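El segundo viaje de las cajas

Al almacén de devoluciones de Sisay se llega por una calle en cuesta, pasada la estación de Clukville, y lo primero que se oye al abrir la puerta es el precinto. Ese chirrido largo de cinta adhesiva que todos conocemos de las mudanzas suena allí desde primera hora, a varias voces, y al cabo de una mañana se acaba escuchando con cierto cariño. Fui a pasar un día entre mesas y me quedé dos. Uno cree que un paquete devuelto es una historia triste, y sale de allí con ganas de abrazar una caja de cartón.

Sisay se dedica a recibir lo que la gente compró y no quiso: el regalo repetido, la talla equivocada en el mundo de los aparatos (porque los aparatos también tienen talla, y hay quien descubre que el altavoz no cabe en la estantería), la cámara para vigilar al gato que se pidió en un arranque y se devolvió al día siguiente. Todo eso llega en bolsas, en cajas dentro de cajas, a veces envuelto en papel de regalo con la tarjeta todavía puesta. Y todo tiene que volver a salir presentable.

El retractilado es la parte que más me gustó. ¡Qué cosa tan humilde y tan satisfactoria! Se mete la caja en una manga de plástico transparente, se sella, se le da calor, y la película se encoge hasta agarrarse a las aristas como si hubiera nacido allí. Dura un suspiro. Las primeras que hice yo salieron con bolsas de aire en las esquinas y un pliegue diagonal feísimo que cruzaba la tapa de parte a parte. La encargada de la mesa lo miró con una educación exquisita y me pasó otra caja.

Luego está el oído. En Sisay se sacude. Se coge la caja con las dos manos, se la acerca uno a la oreja y se la mueve un poco, sin brusquedad, igual que los niños bajo el árbol. Un aparato bien colocado en su cuna de cartón no dice nada. Un tornillo suelto tintinea, un adaptador fuera de sitio da un golpe sordo. Me contaron que en diciembre, con el aluvión de las fiestas, hay quien distingue por el ruido si falta el manual. No lo pude comprobar, pero quiero creerlo.

De las mesas de embalaje las cajas pasan a la zona de clasificación, y ahí el ambiente cambia. Se habla menos. La cinta es verde, de un verde de mesa de billar, y los cestos de plástico son de ese azul claro que se ve en tantos talleres. En Balldale, el polígono de donde vino buena parte del mobiliario, todavía se fabrican bandejas parecidas, y en el almacén tienen opiniones muy firmes sobre ellas: que si la honda apila mejor, que si la baja deja ver lo que lleva. Yo me puse enseguida del lado de la baja. Una bandeja poco profunda enseña su contenido de un vistazo y, además, obliga a no amontonar.

El género pequeño es el rey de esta sección. Cajas blancas casi todas, porque hace años que la electrónica de casa decidió vestirse de blanco, y vistas de lejos son primas hermanas. De cerca cada una tiene su carácter: el cartón mate, el satinado, el que lleva la foto del producto bien grande, el que apenas lleva una fila de iconos. Y sobre todas, la película transparente, que convierte cualquier lámpara del techo en un puñado de reflejos.

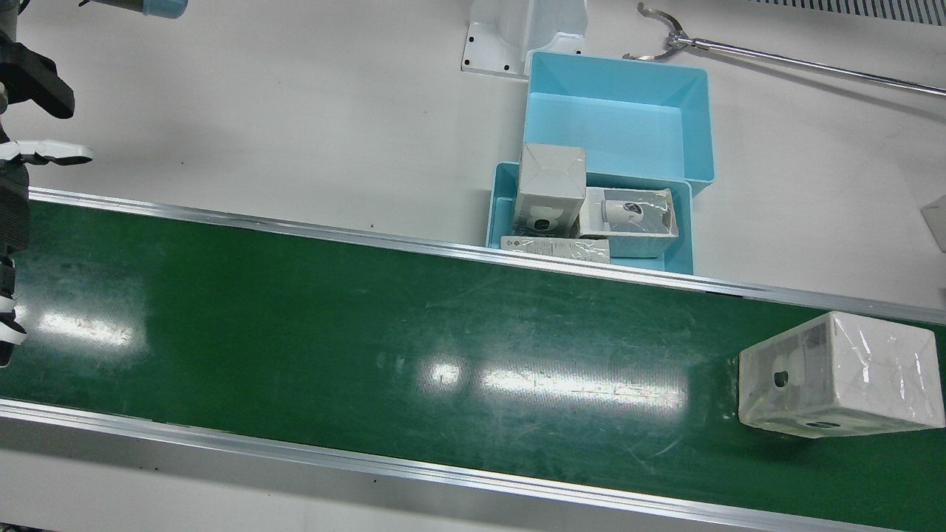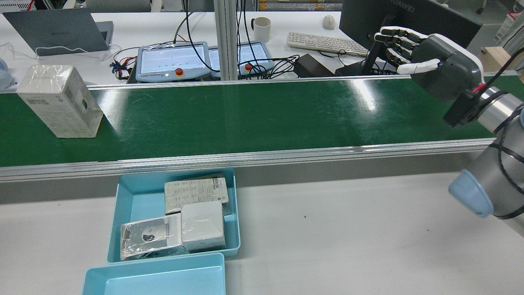

Cajas blancas retractiladas, la cinta verde y las bandejas azules en la zona de clasificación.

Hay una pequeña ciencia en cómo se posa una caja. De pie ocupa menos, luce más y enseña la cara buena, pero basta un empujoncito para que se venza. Tumbada va más segura y deja a la vista la tapa y un costado, que suele ser donde está la información útil. En la cinta se ven las dos escuelas, y cada turno defiende la suya. A mí me convenció el argumento de una veterana de la sección: las altas y estrechas, echadas siempre; las cuadradas, como caigan. Al rato la vi dejar una altísima de pie, con toda la tranquilidad del mundo, y no me atreví a decir nada.

Pregunté también por el verde de la cinta. Esperaba una explicación técnica y me dieron una doméstica: sobre ese color lo blanco se ve solo. Es verdad. Se entra en la sala y los ojos van a las cajas antes que a ninguna otra parte. Las rozaduras de la superficie, esas rayitas claras que deja el paso de tanta esquina de cartón, tampoco le quitan encanto. A las encimeras de cocina les pasa lo mismo y a esas se las quiere más con los años.

Las etiquetas merecen párrafo propio. En el almacén usan el programa Flinus, que asigna a cada artículo un número y un destino, y del que todo el mundo habla como de un compañero un poco maniático. «Flinus no la quiere», se oye, y significa que el código no coincide y la caja debe volver a la mesa. La etiqueta va siempre en una cara lisa, nunca sobre la soldadura del plástico, y se alisa con el canto de la mano desde el centro hacia fuera. Llevo una semana alisando así las de los botes de legumbres de mi despensa.

En un día tranquilo pasan por la sección alrededor de 200 artículos. En uno malo, muchos más, y entonces se agradece el orden que se guardó por la mañana: las bandejas vacías a mano, las llenas apartadas en cuanto se completan, la mesa despejada de recortes. El recorte de película es el enemigo de la casa. Pesa tan poco que no cae, flota, y se pega a la manga del jersey con una electricidad estática que ya quisieran algunos inventos. Encontré uno en el tren de vuelta, detrás del codo, y otro en casa, en el bolso.

Hay un mural junto a la cafetera con hallazgos memorables. La norma dice que todo lo ajeno al producto se guarda y se intenta devolver, así que en el mural solo hay notas escritas a mano con la lista: una llave de buzón, una receta de croquetas, un calcetín infantil, una felicitación sin firmar que decía «para que por fin veas quién se come las plantas». Esta última venía, cómo no, con una cámara. Las cámaras de casa vuelven mucho, me dicen. La gente se las imagina más grandes, o más pequeñas, o se arrepiente de querer saber.

Lo que ocurre después con cada artículo depende de su estado. Los impecables regresan al catálogo. Los que tienen el cartón golpeado pero el aparato sano van a un estante aparte, con rebaja, y ese estante es mi perdición: el primer día conté 124 referencias, entre bombillas, enchufes programables, termómetros de nevera y auriculares, y quise llevármelas todas. Los que no funcionan salen hacia reparación. Del cartón desechado se hace un fardo, prensado y atado con fleje, que da un gusto enorme mirar de perfil, con todas sus capas de colores.

Para quien quiera probar el sistema en casa (y yo lo he probado, con un armario de trastos que llevaba tiempo pidiéndolo), me traje unas cuantas costumbres. Vaciar el armario entero antes de guardar nada. Poner cada aparato en su caja, con su cable, el cable sin apretar y cerrado con una vuelta de cinta de papel. Usar bandejas bajas, de un solo color, para que lo que destaque sea el contenido. Reservar una para lo que todavía no tiene sitio y dejarla a la vista, que moleste. Escribir en el lateral y olvidarse de la tapa, que siempre acaba debajo de otra caja. Y sacudir! Sacudir cada caja antes de cerrarla. En la mía del viejo router apareció el mando de un ventilador que habíamos tirado hace dos veranos.

No hace falta plástico, claro. En Sisay lo gastan porque el producto vuelve a la venta, y aun así andan probando fajas de papel para los artículos que no temen la humedad. Vi unas cuantas en la mesa del fondo. Quedan preciosas, con un aire de pastelería antigua, aunque la encargada torcía el gesto: el papel se marca con los dedos y hay que doblarlo a la primera. Me dejó intentarlo. Las dos primeras fajas acabaron en el cubo, la tercera quedó algo floja y la cuarta me la llevé de recuerdo, puesta alrededor de una caja vacía.

La tengo ahora encima de la mesa, al lado del teclado. Dentro he metido los clips.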